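4.2 Track limits and the generosity of stopwatches

Lap times deleted for exceeding track limits are usually treated as if they never happened, a courtesy the timing screen extends to few other mistakes. We kept them. Over one season of the Calla touring car series, our data hold 3,837 qualifying laps, of which 224 were struck out by race control. Most of the earlier work drops such laps at the cleaning stage, and we can see the appeal: they are untidy, and the drivers dispute them all.

The deleted laps were faster than the same driver's best legal lap in only 29 cases. Put plainly, running wide mostly bought the driver a slower lap and a note from the stewards. The exception was Wallden, where the asphalt outside the last corner is wide, smooth and apparently irresistible. Teams there spoke of the white line as a matter of opinion, and the Sunday session was delayed while that opinion was corrected.

We also looked at what came next. A driver who lost a lap tended to leave more room at the same corner on the following attempt, and then to creep back out again. The lesson lasted, on average, 6 corners, which is less than half a lap at Standum. Tire wear may explain part of this. Pride may explain the rest, but we had no channel for it in the telemetry.

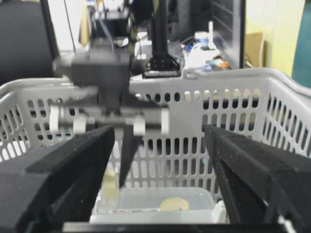 Figure 3. White plastic basket with a thick rounded rim and perforated walls, between two black gripper fingers.

4.3 Traffic and the tow

Qualifying in a crowd has two effects that pull against each other. A car ahead on the straight lends a tow; the same car in the next corner takes it back with interest. At Sæther, with its long back straight, drivers queued at pit exit for a place behind somebody else, and the queue itself ate into the session. Several crossed the line after the flag, having waited for the perfect gap – a gap that everyone else was waiting for too.

We coded a lap as towed when the car ahead was close enough on the main straight to raise top speed above the driver's own session median. Under this rule, towed laps gained time in the first sector and gave most of it up by the third.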